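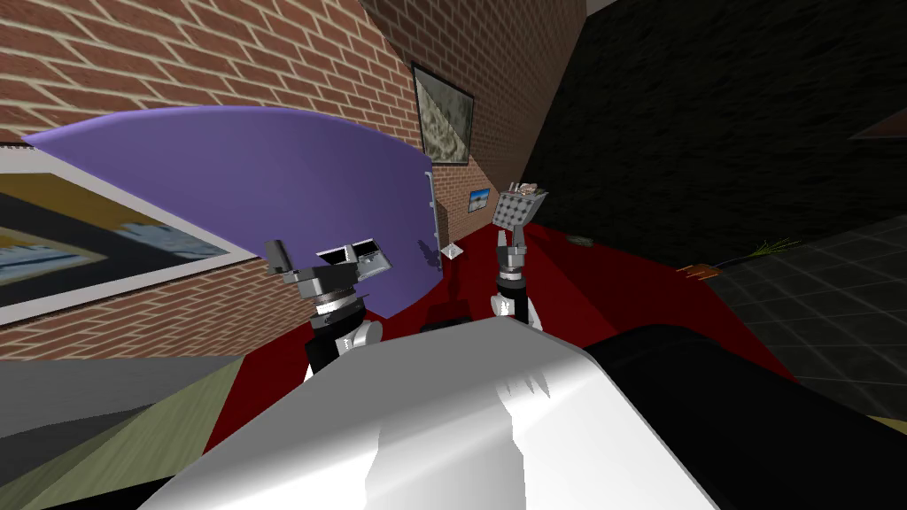
Visit report: open day at the Wubshet imaging centre

The Wubshet centre opened its scanning floor to referring clinics on 20th November. The visit covered the CT suite, the reporting room and the dose records office, in that order, and finished with a question session. Visitors were split into groups of 6. Ours was led by Leanne Cheetham, the superintendent radiographer.

The centre runs two CT scanners and one ultrasound room. MRI referrals go to the main hospital and were outside the scope of the day. Both CT scanners were installed in May and share one control room, with a window on to each. The older of the two room layouts was kept, so the patient trolley still has to be turned in the corridor before it will go through the door of the second room. Cheetham said the door is to be rehung on the other side. No date has been set.

Requests arrive through Stusis, the booking system. A request cannot be submitted until the referrer has filled in the clinical question and the date of any earlier scan of the same region. If the earlier scan falls within the past 3 months, the request is held for a radiologist to read before a slot is offered. We were shown the held list for the previous month, with patient details removed. It contained 237 requests. Most were released unchanged, and a smaller group was changed to ultrasound or returned to the referrer with a note.
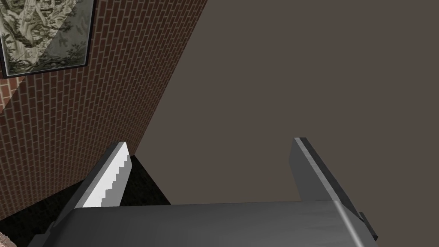 The returned requests took up much of the discussion. Several visitors from general practice said the notes were too short to act on. "Not indicated" was given as a common example. The centre has since May asked its radiologists to name the test they would prefer, or to state that none is needed. Compliance is checked by hand on a sample of returns, and the results were not shown.

Dose recording is handled by Purnaneo, which takes the figures from the scanner at the end of each examination and compares them with the local reference level for that protocol. Anything above the level is flagged for review by the physicist, Sorin Nikolovski. He went through a flagged abdominal scan. The dose was high for two reasons: the patient had been positioned below the centre of the gantry, and the scan range ran further down than the protocol called for. The first is now covered in the positioning check. The second remains the more frequent cause of flags, and he expects it to stay so until the range markers on the planning image are made easier to see.
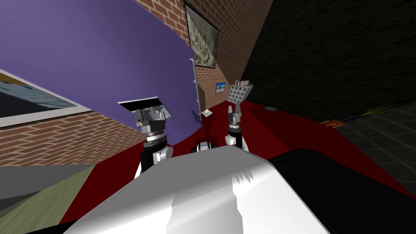
Sorin Nikolovski

A short note on the phantom demonstration, which I was asked to supply for this report. We scanned a water phantom twice, first at the standard setting and then with the tube current reduced. Noise was measured in the same central region on both series. The reduced setting gave visibly grainier images, as it should. For kidney stones that grain is acceptable, and our stone protocol uses the lower setting. For small liver lesions it is not, and we have left that protocol alone. Visitors asked whether the new reconstruction software would allow a further cut. We have not tested it on enough cases to say.

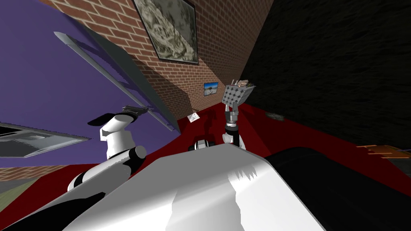 Calibration of the dose meter was also raised. The meter is an Eltex unit and goes back to the supplier once a year. During that time a second meter is borrowed from the main hospital, and readings from the two are compared on return. The comparison sheets are kept in the dose records office and can be seen on request.

Slides from the day will be sent to clinics that signed the attendance sheet. Clinics wanting access to the Stusis training site should write to the bookings desk and give the name of their practice manager.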